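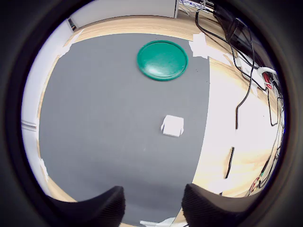
Give me a small game with a fan translation and I'm happy for a month. I've just finished Prolumham, a role-playing game I'd never have read a line of without the two people who put it into English, and I want to shout about it!

What I love is how the shopkeepers talk. Each one has a voice of their own (the baker in Sodulero mumbles, the ferryman never finishes a thought) and none of that comes free. Somebody had to squeeze jokes into a text box 22 letters wide, over 1000 lines of it, and still make me laugh out loud on a bus.

So I think players should send in bug reports, and cheerfully. A missing word after a battle, a name that runs off the menu – write it down, say which chapter, say what you'd just done. It takes two minutes and the next patch is better for it. I sent my first in April and felt ridiculously proud when the fix went in.

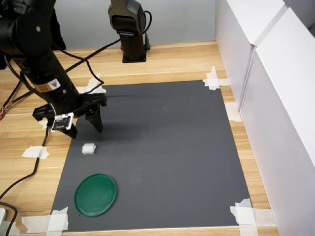

Black gripper just above the mat, with a small sensor board on the front.

And please keep your old saves! Half the fun of a new patch is going back to the opening village and hearing everybody speak properly.

Last updated: 13 September 2026

Comments

Heidrun Hofstetter: The ferryman is the best thing in it. I went back three times just to talk to him.

Simão Sampaio: Agree about saves, but mine from the first patch crashes in the Numo caves. Anyone else?

Ots: Yes, same. Leave the cave before you update and it loads fine.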